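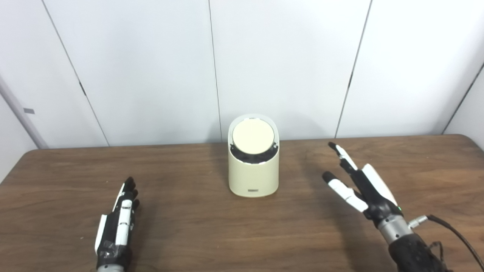

Can machines do the small chores yet? (hands, tables, everyday objects)

Forum: Home and Shop Automation
Started by slowgear

slowgear
29 March 2024

Good evening to all. I open this thread after a long discussion with my brother-in-law, who believes that in a few years no person will wipe a table or empty a bin. I repair packaging machines for my work, so I am not against automation. But I see these two-handed robots more and more, with five-finger hands in black and white, reaching for some ordinary object on a wood table, and I ask myself how far we are from a machine that does it in my kitchen, where the table is never so clear.

My question is simple. Which chore, in a house or in a small shop, would you give to a machine today and then leave the room? Please write what you really use, and not what you saw on a trade show.

----

marbleandoak

Vacuuming. That is my whole list. We have had a Vota for 2 years and it does the ground floor every night. I still pick up the cables and the socks before, so maybe I do the difficult part and the machine does the boring part.

----

kettle_drum

I leave the room for the dishwasher, the washing machine, and the bread machine. People forget that these are robots also, only they do not have arms. My grandmother would say the washing machine solved the problem long ago.

----

slowgear

kettle_drum, I agree, but who puts the clothes inside? Who folds them after? For me this is exactly the point. The box does the work when the object is already in the box.

----

pn_tolerance

I work in a shop with 32 people, we make small housings for pumps. We have one arm from Palacios that loads the lathe. It does this very well, and it has a simple gripper with two jaws, no fingers. The parts come in a tray, always in the same position. If one part lies on its side, the arm stops and somebody must go.

About the hands in the picture on top: look at the shape of the thing on the table. It is a round, upright body, with the top cut at a slant. For a jaw gripper the round body is easy if you know the diameter. The slanted top is less nice. If you want to press on that disc, or lift it (I don't know if it lifts), the direction of the push is not straight down, and a light object can start to tip or slide. A person corrects this with the other hand and does not notice it.

----

hemline

Thank you pn_tolerance, this is the first post in this forum which explains me why two hands. I always thought it was for the show.

What is the thing, by the way? I would say some kind of small bin, or a speaker.

----

pn_tolerance

I cannot tell. There is a small dark label near the bottom but I can't read it. For my argument it doesn't matter, a round upright thing is a round upright thing.

----

ninefold

I must disagree with the mood of this thread. You compare a research hand with a dishwasher, and this is not fair. Fingers that can be held straight or spread open, as the left and the right one are here, is already something I could not buy when I was a student. The software improves every few months. I would say 8 years for simple table work: clear the cups, wipe, put things on the shelf. Please save this post and laugh at me later if you want.

----

pn_tolerance

I will not laugh, but I ask for the numbers. In October our Palacios arm made 2808 loads and it stopped 8 times. This is a good month and my boss was satisfied. But these were identical parts! In a house, I would guess every object is different from the one before. What is the number there? When somebody shows me a hand, I want to know how many times they tried and how many times it failed, and who was standing beside.

----

ninefold

A fair request. I don't have such numbers and I also would like to see them. Still, 8 stops in a house would not disturb me very much. If it drops a plastic cup, I pick it up.

----

marbleandoak

If it drops my coffee pot, I will be disturbed.

----

hemline

I do sewing and small repairs at home, so I look at this from the fabric side. A hard object on a hard table is the easy exam. Give it a pillow cover with a zipper. I tried one of those folding machines, the Ilex, on loan from a customer. It wanted each shirt clipped at the shoulders, buttons closed, nothing too thick. I was faster by hand, and I am not fast. I gave it back after 2 weeks.

So from my side: soft things no, hard things perhaps.

----

slowgear

hemline, the same with us for plastic film. Cartons are no problem, film is always a problem.

I want to add something about the wrist. On the right hand there is a black cable which comes out from a connector on the side of the metal joint and makes a loop next to the forearm. In my work, this is the place where machines die. Not the motor and not the program. The cable bends, and one day it is broken inside, and you search the whole afternoon. On the left hand I see black tape near the palm, with wrinkles. I know this tape very well, I have a roll of it in each pocket. For a laboratory it is perfectly normal. For a product which lives beside a sink, I have doubts.

----

kettle_drum

And flour. And cat hair. How do you clean between all these joints after it has made the dough?

----

ninefold

With a glove, like a surgeon. This exists already for industrial arms, they wear a jacket.

----

pn_tolerance

Yes, we have a jacket for ours, against the coolant. For an arm it works. For fingers I am less sure, a glove changes the grip and then you tune everything again. But I admit it is possible.

----

terkis_owner

I read here a long time and write seldom, excuse my mistakes. I have a window cleaning robot from Terkis, bought used. It is good on large windows and bad on small ones, because it needs space to turn. I use it on the two big windows and do the rest with a cloth. I think this will be the same with hands. There will be some jobs where they are good, and we will do the rest with a cloth for many more years.

One practical thing to ninefold. Where do you put it? My kitchen has space for one person. If a machine with two arms stands at the counter, I must eat in the corridor.

----

ninefold

It could work at night, as the Vota of marbleandoak.

----

marbleandoak

The Vota wakes up the dog every night, so please consider this also.

----

slowgear

I made a small list from the answers, to send to my brother-in-law. Leave the room: vacuum (after the socks), dishwasher, washing machine, bread, big windows, lathe with a good tray. Stay in the room: everything with fingers. Do it yourself: shirts, pillow covers, film.

If somebody has a machine that really clears a table at home, write it here please, with the number of tries as pn_tolerance asked. I will correct the list.

----

hemline

Put ironing under "do it yourself". I would pay a lot to move it.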